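Search this site Enter keywords Go

June 1, 2026
By the Ondance press desk

Ondance teaches robots household handling from 2,186 hand-held demos

We're pretty excited to share this one! Our new training method, Zunley, learns from people working with a gripper in each hand, so we don't need a robot around while we record. We collected 2,186 demonstrations over 12 household tasks, then held back 654 for testing (yes, we went back and forth on that number).

On eight of the tasks, Zunley beat Gruletti, our older method. Lampshades are still giving us trouble, and we're working on those next. The write-up and data come out later in June, and press questions can go to our Rankin office.

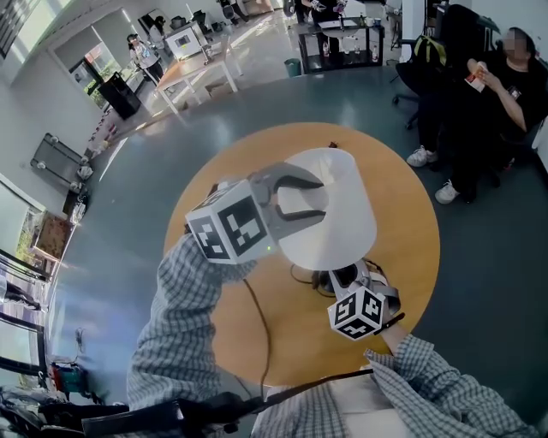

Two hand-held grippers and a white lampshade on a round wooden table. Photo: Ondance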